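May 2013

Slept badly and was up before the heat came on. Coffee, toast, then straight to the old computers. There are still more of them than I would like. Tae-yang Byun left another load by the door last night with a note that said "no rush," and the pile is now two deep along the wall.

Spent the first hour on the paperwork from Hughes. Their list says 92 units and the numbers run in no order I can follow. I gave up matching them and went to find the small Phillips driver, which was in my coat.

The morning was all towers. Side panel off, look inside, decide if it's worth going on with. 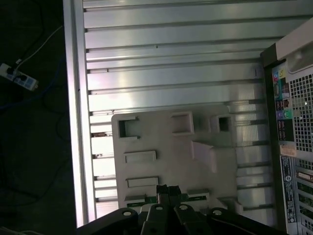
My thumb is sore from the catches. I put tape on it after lunch, which helped a little, and I should buy proper gloves the next time I go past Felness. The thin ones they had in October were good. I paid 20 dollars for a box and they lasted most of the winter.

Lunch was soup. Called Vamness about the pickup and was on hold long enough to finish eating. They can take the bare cases but they want the boards kept apart, and they want the wire in its own bin. Fine. I had been throwing the wire in with the boards -- so that is an evening's sorting I made for myself.

Did a Dell in the afternoon, laid on its side. I like the blue clips on the expansion slots. No hunting for screws under the table. I wish every maker had settled on something like that, though I suppose then I would complain about the clips. 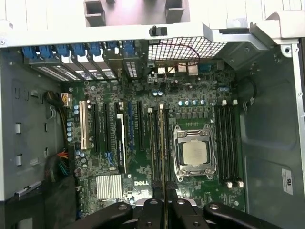
Wrote up what I had before I forgot it. Prustora still owes us $306 for the last lot of drives and I have put a reminder on the calendar to call them. I don't expect much. The woman who used to pick up the phone there has left and now it goes to a recording.

Rain after four. Moved the cardboard in from the porch and swept. Tae-yang stopped by at six and stayed about as long as it takes to drink a glass of water. He says there may be another load from the school side of town -- I told him to wait until the wall is clear.

Leftover rice and eggs for supper. Need labels, tape, gloves. Bed early.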